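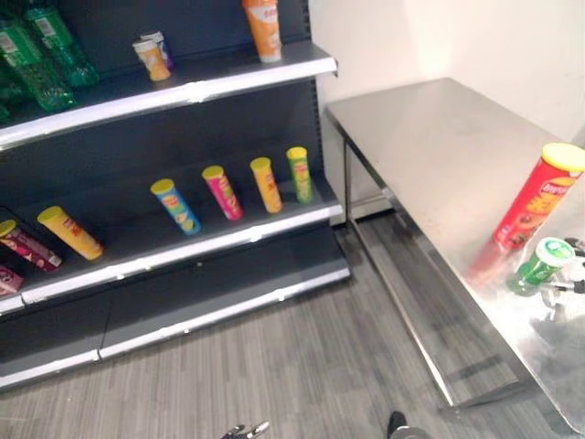

# Unit 4: Gondola shelving, facing and the base zone

Course notes, Retail Store Operations
Prepared by Brândușa Gavrilă, Paltham campus
Read before the February practical.

## 4.1 Terms

A **gondola** is a free-standing shelving unit. A **bay** is one section of it, upright to upright. The **plinth** (also base or kick) carries the lowest part of the unit down to the floor. The **front edge strip** is the light-coloured lip along the shelf and is where the ticket goes, if tickets are used.

A **facing** is one product visible from the aisle. Ten cans standing one behind another are one facing. Students lose marks on this every year.

**Facing up** means bringing stock to the front of the shelf, upright, with the label towards the aisle. It adds no stock. **Replenishment** adds stock. The two jobs are recorded separately on the bay sheet.

## 4.2 Tubular crisp cans

Cans with plastic lids are stable when upright and will roll when they are not. A can lying on its side near the front edge is recorded as a fault (code 52) whether or not it has moved. Stand it up first, before touching anything else on that shelf, then turn the label to the front.

Colour is the shopper's main guide to flavour in this category. Yellow, blue, pink, orange-yellow and green cans can sit next to each other without a divider as long as each colour keeps to its own position. Where there is a single can of each, space them evenly across the shelf. Do not push them together at one end. Wide gaps between cans are acceptable on a training bay but would be written up as low stock in a store.

Lids are checked by eye only. Do not press them.

## 4.3 Bottles and snack cups

Bottles go upright, label out, caps level. A bottle that leans on its neighbour will take the neighbour with it when a customer lifts it. If a bottle will not stand, check the shelf before blaming the bottle: a shelf clipped one slot out at the back will tilt enough to matter.

Snack cups are wider at the rim than at the foot. Leave a finger's width between rims. Cups stacked two high must be of the same product. Tall cylindrical packs go to the side of cups, never directly in front of them.

## 4.4 Wire baskets

Baskets are for soft packs that will not stand. Lay packs flat or on edge, all in one direction, with the printed face visible over the wire. Nothing should project past the front edge of the shelf. A soft pack found outside a basket is returned to it if there is room, and otherwise goes to the trolley.

## 4.5 The base zone

The base zone is the plinth, its trim and the strip of floor in front. It is commonly skipped because it holds no product for sale. Inspect it from a crouch, at a corner, looking along the trim.

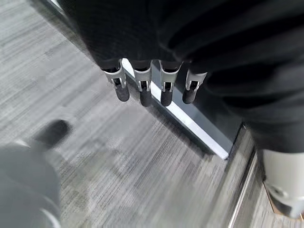
*Fig. 4.2 Light trim meeting streaked grey carpet, with the corner at right.*

Check the following:

- trim sits flush along its length and at the corner
- no dropped stock, tickets or clips on the floor
- panel above the trim free of scuffs and tape residue
- carpet flat against the base - lifting is reported, not repaired

Streaked carpet hides crumbs and small clear clips very well. Run the flat of the hand along the join if the light is poor. On a hard floor use a dustpan brush in place of the hand.

## 4.6 Recording

The campus uses the Parosa bay sheet. Enter the bay number (the practical uses bay 111), then work top shelf to base, left to right. One line per fault. Do not combine a fallen can and a missing ticket on one line, even if they are in the same spot.

Stock codes for the practical run from 329 upward and are printed on the reverse. Stores supplied by Nillorberg use a longer code, which is not needed here.

## 4.7 Exercise

Work in pairs. One person faces up the bay, the other completes the sheet, then swap on the second bay. No talking through faults until both sheets are signed.

Further reading: Bălan, *Shelf Practice*, chapter 3, up to the section on end caps. Bring a pencil, as the sheets do not take ink well.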